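Progress report to Comine: LPG supply and small terminal program, Esik
Reporting period ending in May

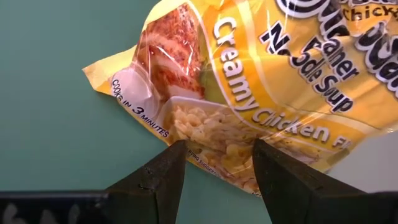 Creamy chicken flavor ramen noodle soup in its yellow wrapper.

1. Summary

In this period we finished the unloading line at the Esik terminal, took in the first two cargoes under the new supply contract, and started the cylinder exchange points in the upper villages. The second storage tank is behind schedule. Spending is within the approved budget, but we ask Comine to approve one change between budget lines, explained in section 6.

The price of propane was lower than we planned for in the first part of the period, and then it rose. Freight went the other way. In total, the delivered cost per ton was a little below our plan. We do not expect that this will continue through the winter.

2. Supply and shipping

The supply contract with Heltelier is working. Both cargoes came on small pressurized ships, because the channel at Esik is too shallow for anything bigger. The first ship arrived inside its delivery window. The second waited outside the port for two days on account of wind, and we received a demurrage claim for this time. We do not agree with the full claim. Our reading of the contract is that waiting for weather outside the port limits is to be shared by both sides. Heltelier has asked for the port log, and we have sent it.

We would like to explain the freight situation, because it was a question in the comments to our last report. The small ships that we need are the same ones that serve the coastal petrochemical trade, and when that trade is busy the owners prefer it. In March and April there were few ships open in our area. We fixed the second cargo late and paid a higher rate than for the first. For the next two cargoes we have asked Heltelier to name the ship earlier, and they have accepted this in principle. It is not yet written into the contract.

Product quality was good in both cases. The butane share was within the limits for the summer mix. For the winter mix we need more propane, and the specification for this is still under discussion.

3. Terminal works

The unloading line, the emergency shutdown valves and the gas detection system are complete. The pressure test of the line was done before the first cargo and was witnessed by the inspector. One flange was found leaking during the test and the gasket was replaced. The repeat test was passed.

The first storage tank, with a capacity of 300 tons, is in operation. The second tank, of the same size, should have been delivered in April. Shibata, who is the fabricator, informed us that the steel plate for the heads was late from the mill and that the tank will leave the workshop 22 days after the agreed date. We have asked for a revised schedule with weekly steps, so that we see a further delay early. The foundation is ready and will not be affected by the wait.

The road between the jetty and the gate was repaired after the spring rain. This was not in the original plan. The cost was small and was taken from the contingency.

The truck loading arm is installed but works slower than the manual says. The fitters believe the cause is the setting of the excess flow valve. We will check this together with the supplier at the next visit. Until then, loading starts at 6 a.m. so that the trucks for the upper villages can leave before noon.

4. Cylinder distribution

We planned 20 exchange points and all of them have signed the agreement. Most are open. The others are waiting for the fire permit, which the district office gives only after a visit on site. Visits are made on Monday only, and this makes the process long.

Demand at the open points is stronger than we expected for the small cylinder and weaker for the large one. The shopkeepers tell us that families do not want to carry the large one up the hill, and also that the deposit is too high for them to pay at one time. We are preparing a proposal to collect the deposit in parts.

A problem which we did not see in advance is the return of cylinders from other companies. Customers bring them to our points and wish to exchange them. At present we refuse, and this makes some people angry. We have opened talks with the other distributors on a common exchange rule, but they are slow to answer.

5. Safety

There was no injury and no release of gas to report in this period. One near miss was recorded: a truck driver began to move before the hose was disconnected, and the operator stopped him. The wheel chocks were not in place. After this, the loading procedure was changed, and the key of the truck now stays with the operator until the hose is stored. All drivers have signed the new procedure.

6. Budget

Spending on the terminal is lower than planned, mainly because the last payment for the second tank has moved to the next period. Spending on shipping is higher than planned, for the reasons given in section 2. We ask Comine to approve a transfer from the line "civil works", where the foundations cost less than estimated, to the line "freight and port costs". The total of the grant does not change. The detailed table is in the annex.

7. Next period

The main tasks are to receive and install the second tank, to close the demurrage claim, to agree the winter specification with Heltelier, and to open the remaining exchange points. If the tank comes later than the revised date from Shibata, we will have to take smaller cargoes at the start of the heating season, and the freight cost per ton will go up. We will inform Comine as soon as we have the revised schedule.

Annex: budget table and list of exchange points (sent separately)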